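Small kitchen, small oven: a little gallery

When we moved into the flat on Fraser Street I swore I'd have a proper cooker in by July. Well, July came and went, the big oven is still a hole in the units with a broom standing in it, and I've cooked nearly everything in a toaster oven (and I've grown very fond of it!). Rekha Panicker had to listen to me go on about it over lunch, and these are the notes I'd have given her anyway.

Door down

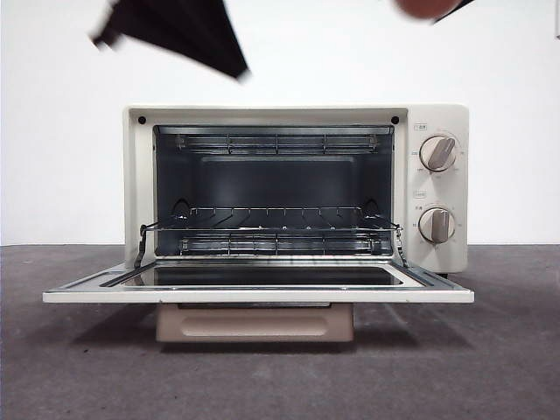 Cleaning is the bit I used to put off, and now I do it after supper while the kettle's on. I wipe the walls first, then the back, with a soft cloth and a drop of washing-up liquid, and I leave the glass till last. With the door folded right down flat like that you get a nice little shelf in front, but please don't lean on it, I've seen Carter Chisholm do that to his mum's and the hinge was never the same again. I do love the cream outside, even if it shows every fingerprint going. Scouring pads are banned in my house!

Door shut
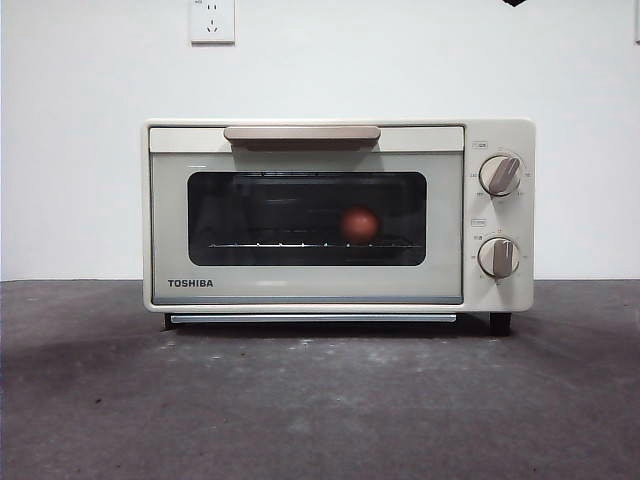

What I cook in it

Tomatoes, mostly. Halved, salted, a bit of oil, low and slow until the edges go dark and sticky. I buy 500 grams at a time from Harpreet Penner's stall and they never last past the next morning, when they go on toast with far too much butter. Cheese on toast comes a close second, and then jacket potatoes, if they're small ones (big ones take for ever and I get cross and eat crisps).

I did try a sponge once. It rose beautifully on one side, so I turned it round, and then it sank on the other – we ate it with custard and said no more. Ghislain Turcotte swears by a smaller tin and a sheet of foil over the top for the last ten minutes, so that's my next go. If you've got a biscuit recipe that behaves itself in a little oven, do send it over!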